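Home | About Us | News | Services | Careers | Contact

Natwood Laboratories Approves Two-Phase Plan for Automated Sample Handling

October
By the Natwood Communications Office
4 min read

Natwood Laboratories has approved a plan to buy and install robotic equipment for routine tube handling at its Wesum testing center. The plan covers 2 robot arms with grippers, the benches on which they will stand, staff training and a service agreement. It was adopted as part of the laboratory's equipment budget following a review of present workloads and of the space available in the sample preparation wing.

The Wesum center receives water and soil samples from public utilities, farms and building contractors throughout the region. In the most recent budget year, staff at the center spent 2,596 hours moving tubes between racks, instruments and storage. The new equipment is intended to take over a large share of that work, so that trained technicians can give more of their day to analysis, quality checks and reporting.

"Our technicians were hired for their knowledge of testing methods, and a considerable part of their week goes to lifting tubes out of one rack and placing them in another," said Stojan Bošković, Director of Operations at Natwood Laboratories. "We asked for a plan that the laboratory could afford to run as well as to buy, and we believe this one meets that request."

Under the plan, the first arm will be assigned to capped centrifuge tubes, which make up the greater part of the daily load at Wesum. The second will serve the storage room and will be ordered only when the first has completed its acceptance period. Both arms will use two-finger grippers. Natwood considered a gripper made for a single tube size but chose a general design, as the center handles several kinds of containers and expects that mix to change.
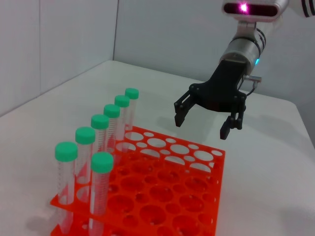 Purchasing will be carried out through Apaza, which was selected after a call for written proposals. Each supplier was asked to state the full cost of ownership, including spare gripper pads, software updates, yearly inspection and the cost of removing the equipment at the end of its service life. Proposals that listed only the purchase price were returned for completion before they were considered.

The laboratory has also set aside funds for items that are often left out of equipment requests. These include new racks of a uniform hole pattern, level work surfaces, added electrical outlets and paid time for staff to attend training. Existing racks at Wesum were bought over many years from different sources, and their dimensions vary. The racks will be replaced before the first arm is put into daily service.

Scheduling and sample records will be managed through Skaver, the software already in use at the center. Natwood will not change its sample numbering, and clients will continue to submit samples and receive reports in the same manner as they do today.

Acceptance of the first arm will depend on a written test. The arm must complete 475 tube transfers in sequence under the observation of laboratory staff, with every transfer recorded. Any dropped tube, loosened cap or misplaced tube will end the sequence, and the test will begin again. Final payment to the supplier will be released when the test has been passed and the training of the first group of operators is complete.

The plan provides for the training of 20 employees. Training will cover daily startup, safe stopping, cleaning of the gripper pads, and the return to manual handling in the event of a fault. Manual stations will be kept in working order at all times. No positions will be eliminated under the plan.

"We have tried to budget for the ordinary days, including the days when a machine is out of service," Mr. Bošković said. "The work must go out to our clients on time in either case."

Site preparation at Wesum will begin with the electrical work and the replacement of benches. Sample intake will remain open throughout, although clients delivering in person may be directed to the side entrance during construction. Notices will be posted at the front desk and included with client invoices.

Suppliers who wish to be considered for the rack and bench contracts may request the specification from the Natwood purchasing office. Requests should be made in writing and should name a contact person for technical questions.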